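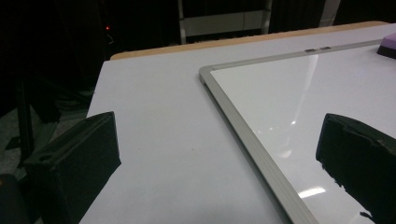
Figure 1. Framed whiteboard on a table with wood-coloured edging.

Residual Marking on Dry-Erase Surfaces in Shared Study Rooms

Project report, Materials in Use module
Åsmund Forsberg
16 May 2025

1. Background

Whiteboards in shared rooms are often replaced while they are still structurally sound. The usual complaint is ghosting: faint traces of old writing that stay visible after the board has been wiped. A ghosted board can still be written on, but new text becomes harder to read, and users respond by pressing harder or choosing darker pens.

Ghosting has several causes. Dry-erase ink contains a pigment, a solvent and a release agent. The solvent evaporates within seconds. The release agent, usually an oil or a silicone compound, stays between the pigment and the board and allows the dry film to be wiped off as powder. If the release agent is lost, or if the pigment settles into scratches, part of the film remains. Painted steel and melamine boards are more open to this than enamelled boards, as their surfaces scratch more easily.

The project asked how far ghosting depends on the time the writing is left in place, and how far on the method of cleaning. Both are under the control of the people who use the room. The choice of board usually is not.

2. Materials

Test panels were cut from two sheet products. The first was a melamine-faced panel sold under the name Podon. The second was an enamelled steel panel supplied by Björklund. Each panel was divided with masking tape into 25 equal fields. The outer strip of each panel was left unused, as cutting had lifted the facing in places along the edges of the melamine.

Black, blue, red and green pens from a single Carmont set were used throughout. The pens were stored flat between sessions. A pen stored upright with the cap at the top gives a paler line when first used, and this would have disturbed the readings.

Three cleaning methods were compared: a dry felt eraser, a microfibre cloth dampened with tap water, and the same type of cloth with Covus board cleaner. The cleaner is sprayed on the cloth and not on the board. A new cloth was used for each panel. Felt erasers were brushed out after every row of fields.

3. Method

A solid block was drawn in each field with overlapping strokes in one direction. Blocks were preferred to lettering because a reflectance reading can be taken from the middle of a block without catching bare surface. The blocks were left for one hour, one day, one week or four weeks and then cleaned with ten passes of the chosen method.

Reflectance was measured with a handheld meter before marking and again after cleaning. The difference, given as a percentage of the first reading, was recorded as the residue value. A residue value of zero means that no change could be measured. Values below one per cent could not be seen by eye under the room lighting. The meter was checked against its white tile at the start of each session.

A total of 533 fields were marked and cleaned. Repeat readings were taken at fixed points within each field, giving 3,376 readings in all. Fields in which the tape had let ink through were marked in the log and left out of the averages, though their readings are kept in the full set.

The four-week series was begun in December and ran through the winter break. The heating in the laboratory was turned down over this period. Temperature was not logged — an omission that is taken up in section 5.

4. Results

On the enamelled panels, time had little effect. Residue after one hour and after one week could not be told apart with any of the three methods. At four weeks the dry felt eraser left a visible trace of red and green, and the damp cloth removed it. No enamelled field needed the board cleaner.

The melamine panels behaved differently. Residue rose with time for all four colours, and the rise between one day and one week was the largest step in the series. After four weeks the mean residue with the dry eraser was 7 per cent, which is plain to see from normal reading distance. The damp cloth reduced this but did not bring it below the visible limit. The board cleaner did so for black and blue. Red remained faintly visible in most fields and green in a few.

Colour had a stronger effect than expected. Black, which gives the heaviest film, was the easiest to remove from both materials. Red was the most persistent. The pens are sold as one set, but there is no reason to assume that the four inks share a single formula, and the results suggest that they do not.

A smaller trial looked at the common practice of writing over an old mark with fresh ink and wiping both away at once. This worked on enamel. On melamine it removed most of a black residue but left a pale halo wherever the fresh ink had gone past the edge of the old block.

5. Sources of error

Hand pressure was not controlled. All cleaning was done by one person, which keeps the variation small within the project but says little about other users. A weighted block behind the cloth would be an easy improvement.

The missing temperature record affects only the four-week series. Cooler air slows the loss of the less volatile parts of the ink, so the values given for four weeks may be lower than those in a heated room.

The panels were new. Boards in service carry scratches, grease from hands and dried cleaner, and all three are likely to raise the residue. The melamine figures in particular should be read as a best case.

6. Recommendations

Melamine boards in shared rooms should be wiped at the end of each day, with a damp cloth kept beside the felt eraser. Red pens should not be used for timetables or grid lines that are meant to stay up for several weeks. For such uses, thin black tape is the better choice.

Board cleaner should be held back for marks that a damp cloth will not shift. Whether repeated use of it wears the melamine surface was outside the scope of the project. A test of this would need panels cleaned several hundred times, with gloss readings taken at intervals, and could be run on the same meter stand.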